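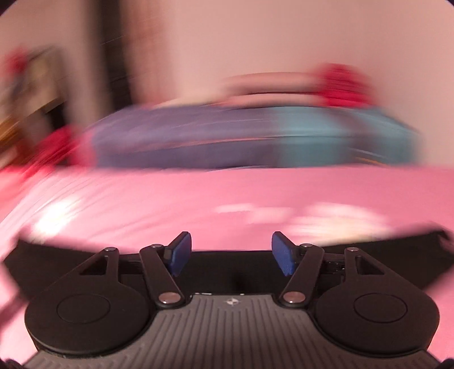

The left finger on the hand-held gripper started closing late in October. It still met the right one, but the contact point had drifted toward the left side, and thin fabric would slide out of the lower part of the grip. I put it down to a worn fingertip and replaced both. The drift stayed the same, so I took the linkage apart and did the full service I had been putting off.

The layout is simple. Each side has a straight inner arm and a triangular outer arm, and the fingertip sits at the top, carried by both. There are three pivots per side. The arms are black and don't show much wear from outside. The pivots have silver caps that always look fine, even when the bore behind them has opened up. Looking at the caps is therefore a waste of time and I've stopped doing it.

What does work is a play check. Hold the body still, close the fingers on nothing, and push one fingertip sideways with a thumb. Then do the same while pressing on each pivot in turn. When the movement drops, the pivot under your other thumb is the loose one. On mine it was the lower inner pivot on the left. The other pivots on that side had a little play and the right side had almost none. I'm right-handed and tend to roll the tool to the left when I go in low over a bed, which may be the reason, but I have no measurements to support that.

Strip-down order, for my own reference next time:

Fingertips off first. Mark left and right on the back with a paint pen before they come off.
Outer arms next, top pivot, then bottom end. Keep the washers with the arm they came from.
Inner arms last. The lower end sits close to the ribbed plate and there is little room for a driver, so use the short one.
Wipe every pin and bore with 70 percent alcohol and let them dry before judging the fit.

Two washers on the left had cupped. One had a bright ring worn into it on one side only, which matches an arm being loaded off axis. I replaced the washers on both sides. The pin itself was usable after a light pass with 1000 grit paper, wrapped around and turned by hand. Anything coarser takes off enough material to make the problem worse. The bore I left alone. Milan Van den Broek reams his and fits a bushing, and that is probably the correct repair, but it needs a drill press and I did this at a kitchen table.

For lubricant I use a dry PTFE film and very little of it. Grease was a mistake I made earlier in the year. It moves the fingers nicely for a day and then collects lint, and with socks and towels as the main diet there is plenty of lint. By the time I opened it up there was a gray felt packed around the old pins – most of it from one bathrobe, going by the color of the outer layer.

Fingertips. The old pair were printed in the same soft blue material as the current ones and had polished smooth along the gripping edge. That costs friction on cotton and doesn't matter much on fleece. The replacements came from Ernix, where the batches vary somewhat in shade and, more annoyingly, in how tight the mounting slot is. Mine needed a few strokes of a flat file on one side. Seat them with the fingers closed, tighten halfway, open and close several times, then tighten fully. If you tighten them open they will settle at slightly different angles and you will spend the evening looking for a linkage fault that isn't there.

After reassembly I run the same routine each time. First the sheet: touch down flat, close, lift a small fold, release, at several places across the bed. Then a single sock, by the toe, by the cuff and doubled over. The doubled sock is the useful one. It is thick enough to load both fingers and soft enough to creep out if they meet unevenly, and a dark one hides the pinch line well enough that I have to judge by whether the fabric holds its position.

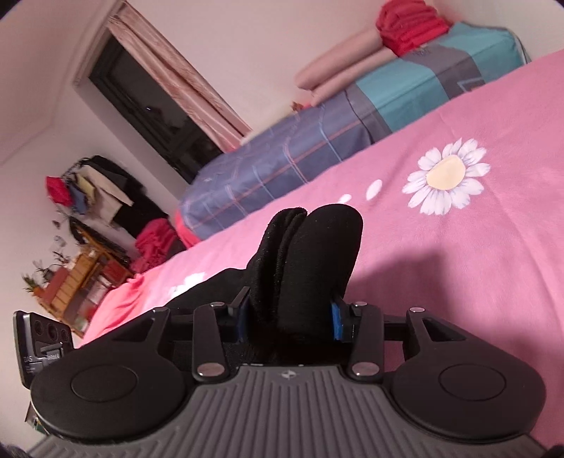
A strip of paper goes in last. Close on it at the tips, pull gently, repeat lower down. Even drag along the whole length means the fingers are parallel. On the first try mine held at the top and slipped at the bottom, so I backed off the left fingertip, reseated it, and got an even pull on the second attempt. The contact point is now central as far as I can tell by eye.

Anything clipped to the side housings should be checked at the same time. Clips work loose with handling, and a module that has rotated a little will give you data that looks plausible and is wrong. I push on mine from below and from behind. If it clicks, it comes off, the clip gets cleaned, and it goes back on before I do anything else. Lenses get a blower and a dry cloth, no alcohol.

Service interval: I had none before, and now I have settled on a play check every 400 grasps and new washers when two pivots on the same side show movement. Parvaneh Yazdani does hers by calendar, once a month, and says counting grasps is a nuisance. She has a point. My count comes out of the recording log, so it costs me nothing, but it misses all the idle opening and closing I do while thinking, and that wears the pins as well.

Still open: a faint tick at full opening, right side, present before and after the service. It doesn't change with load. I suspect the stop and will have the right outer arm off again when the spare pins arrive.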